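Merging scanned pages into one file, wrong order

haslam_60
May 26, 2021
Hello all. I have 60 scanned pages and I must send them as one file. I use Gostero on Windows. When I join them, page 10 comes directly after page 1, and page 2 is much later. English is not my first language, so please excuse me if the menu names are not exact.

Tandetti
Gostero sorts by name as text. Rename the files with zeros in front, so 01, 02 and so on, and join them again.

Hélder Caldeira
I had the same problem in December with 755 pages. I would not rename anything. In the Join window there is a small arrow next to "Name", and there you can choose "Date created". If you scanned in the correct order, the pages will also be in the correct order. 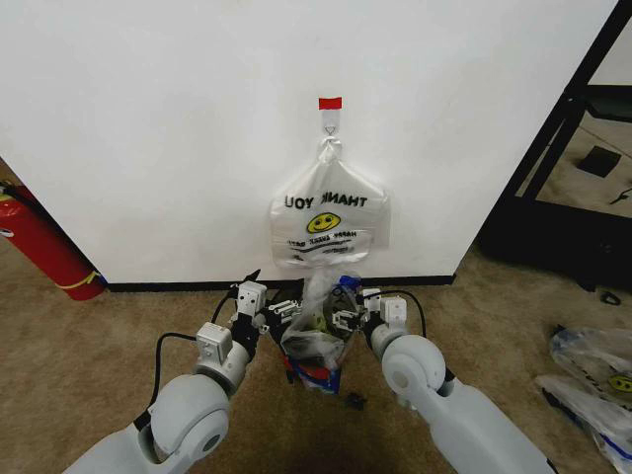
One more thing, please set the scan quality to 100 before you join. My file was too big for e-mail until I did this.

Tandetti
I don't agree with sorting by date. If you copy the files to another folder, the created date changes and you have the mess again. And 100 is too low for small print.

Hélder Caldeira
For letters it was good enough for me. But you are right about copying, I did not think of it.

loluvdale
With a free tool you can rename 500 files in one minute. My steps:

1. Make a copy of the folder and work only in the copy.

2. Select all files, choose Rename, and set the number to two digits.

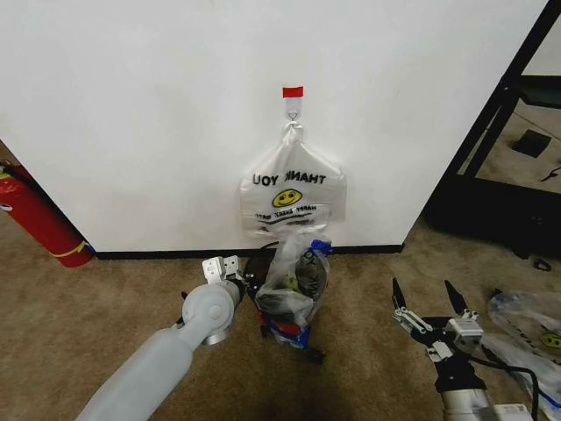
3. Open Gostero, join by name, and look at the first pages before you save.

haslam_60
Thank you, the zeros worked. Is it possible to turn only page 14? It is upside down.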